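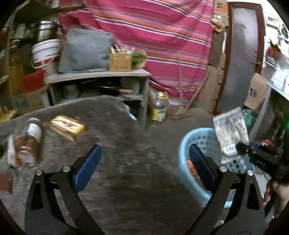 Storage room, table end, with the blue basket ready for sorting.

How I Sort the Snack and Pantry Overflow

I put this off until Wednesday night, every single time, and then I'm digging for soy sauce at dinner with one shoe on. So I finally worked out a system and it takes me 48 minutes, start to finish (music on, phone in the other room!).

What you need: a laundry basket, a marker, a damp cloth and a clear patch of floor. I use my old Vorkis basket with the holes in the sides so I can peek at what's in there.

Step 1. Empty everything out
Bottles, boxes, little packets, all of it. Lay tall bottles on their sides if your table is wobbly like mine. Pans can stay on the low shelf, they're not in the way.

Step 2. Check the dates
Anything expired goes. Anything with 2 months left gets a big X in marker and moves to the kitchen, where I'll see it and eat it.

Step 3. Spread the food out by type
I do this part on the rug, it's so much nicer on the knees. Snack bags in the middle, jars to one side, boxes to the other, and canisters standing up at the back. Check that jar lids are screwed on tight before you lay them down. I learned that one with a jar of chili oil and a whole lot of dish soap.
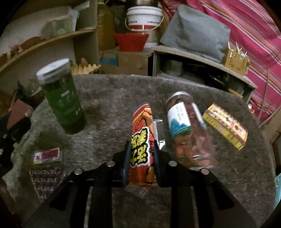 Step 4. Put it back, heavy stuff first
Jars and big bottles go low, snacks go at grabbing height. Egg trays and baskets are great for corralling tiny packets. I looked at the Enivham shelf bins too, but at 173 dollars for the set I'll stick with cardboard boxes, thanks.

Step 5. Wipe down the table and shake out the rug
Do it outside if you can. Crumbs everywhere!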